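The Bin on the Table

Mio had until four. Quarter past two already and the keys to the office still weren't anywhere.

She tried the desk again. Top drawer, rubber bands, a dead calculator, a menu from a noodle place that closed before her uncle did. Second drawer stuck, always stuck. She kicked it. It opened. Receipts. A birthday card for someone called Pat, never sent.

The letter from Fujimoto was taped to the door where she couldn't miss it. All personal effects out by Saturday, September 22, 2018. After that they went with the building. Forty years of her uncle's pockets, basically. He never threw out a thing he'd picked up off the ground, he just carried it to Nodico in the morning and put it down somewhere.

Kazue was on the phone, speaker on, phone balanced on the sill. Kazue talked the whole time. Traffic out of Istport. The price of the van. Was she eating.

– Did you look in the bin, Kazue said.

– What bin.

– The metal one. He called it the bank.

Mio went through to the back. The light in there was flat and gray and she didn't bother with the switch. She'd walked past it twice that morning, thinking it was scrap, thinking somebody else would deal with it. Scratched to hell. Two little holes in the bottom. She put both hands on the wall of it and looked in.

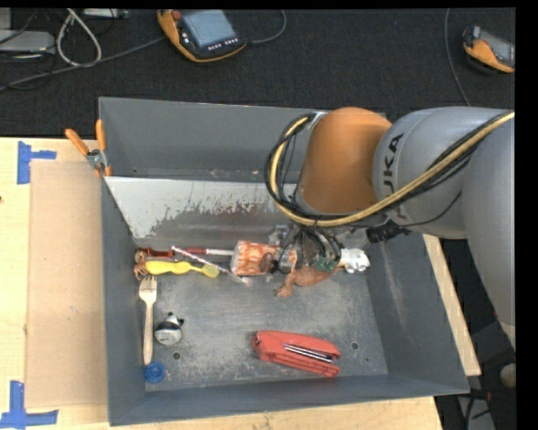
Don't you dare tip it out, Kazue said, you take them one at a time, he'd want them taken one at a time.

So, one at a time. Fine.

The little orange-brown man first, all arms and legs. She remembered him. He'd ridden on the dashboard to the coast the summer she was six and she had cried when he fell down the vent, and her uncle pulled over and got him out with a coat hanger, half an hour, trucks going by. She put him in her shirt pocket.

The marker, red and white. She pulled the cap and tried it on her wrist. Nothing. Tried again, harder. A scratch of color, then nothing. Kept it anyway.

A straw. Why a straw. She held it a while. Striped, some diner somewhere, some afternoon he'd liked enough to bring home the straw.

– Are you crying, Kazue said.

– No. Dust.

– There's a panda, isnt there. Is there a panda?

There was a panda. Mio set it on the table by itself and turned it so it faced the window. On the phone Kazue had gone quiet, first time all day. A truck backed up outside, beeping.

– That was mine, Kazue said. I gave him that in November, the year we didn't get married.

Mio hadn't known there was a year like that. She looked at the panda. She looked at the clock. Ten to three and the stapler still to go, and the packet, and teh yellow thing, and no keys.

– I'll bring it tonight, she said. Will you be up?

– Bring the stapler too, Kazue said. That one he stole from me.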